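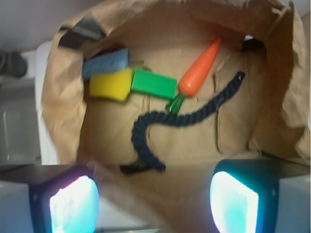
Contents of the paper bag, seen from the wrist camera between the two open fingers.

Print this message | E-mail this message

To: Handling Equipment Users' List
Subject: Re: Luvalo two-finger gripper, loan terms and trial objects
Date: Saturday, August 3, 2019

Dear members,

The Amissah equipment library thanks the member institution whose enquiry is quoted here:

> We are considering the Luvalo gripper for
> our teaching laboratory. Could the library
> state the loan period, and say whether the
> wrist camera is included? We should also like
> to know which objects are used in the bag
> exercise, as the Plireck leaflet does not
> list them.

The standard loan is 30 days and may be extended once, to a total of 60. The wrist camera forms part of the kit and is listed under catalogue number 2594. The arm is not supplied. Borrowers should confirm that their own arm accepts the Mumon mounting plate before making a request.

The bag exercise calls for an ordinary brown paper bag, stood open, from which items are to be taken one at a time. The set shown at the head of this message consists of a blue block, a yellow sponge-like block, a green block, a plastic toy carrot and a length of dark navy braided rope. The blocks lie close together, with the blue and yellow overlapping. The rope passes under the carrot, and borrowers may wish to decide beforehand whether it should be lifted first or last.

Crumpled bags are acceptable. Paper bags are not supplied with the kit and should be obtained locally.

The library's review of the gripper is still in preparation and no recommendation on purchase can be given at present. Members who borrowed the kit in February are asked to return their comment forms, including those who did not complete the exercise.

Requests for the next loan period should be sent to the library desk in the usual manner.

Equipment Library Desk
Amissah

Filed under: Grippers and Hands, Loans and Trials

Recent messages on this list
Mumon mounting plate: revised fitting notes
Plireck leaflet, page 37: correction
Return of loan kits over the summer closure
Re: Replacement finger pads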